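4.3 Teaching the arm a zipper

Good news for anyone whose thumbs ache by 3 p.m. -- the Gullovik station now takes over zipper duty on hard-shell cases, and you move up to teaching and checking.

1. Set the case on the white surface with the zipper facing the arm.
2. Press Teach and guide the fingers to the pull.
3. Close the grip, then save the point.
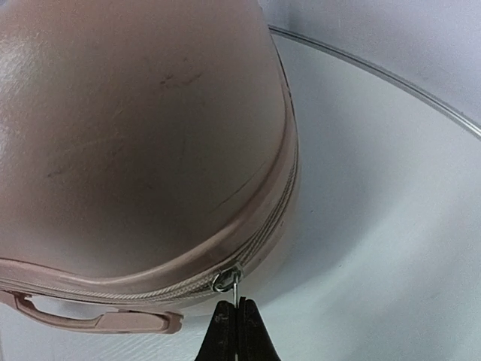
Inspection stays with you, and it's the best part of the new job! Ignacio Nakamura's crew on the Skodach line used to give each lid a quick glance between zippers; now they have 15 seconds to look properly. Scuffs on the dome and a thin curved scratch just above the rim, as on this pink case, go on the wear sheet. Suryani Hartono keeps the grade samples at the Groditz bench.

Note: Recheck the saved point every 200 cases, and replace the finger pads at 2000.

CAUTION: Keep hands off the zipper track while the grip is closed. To take over, press Hold and wait for 2 beeps.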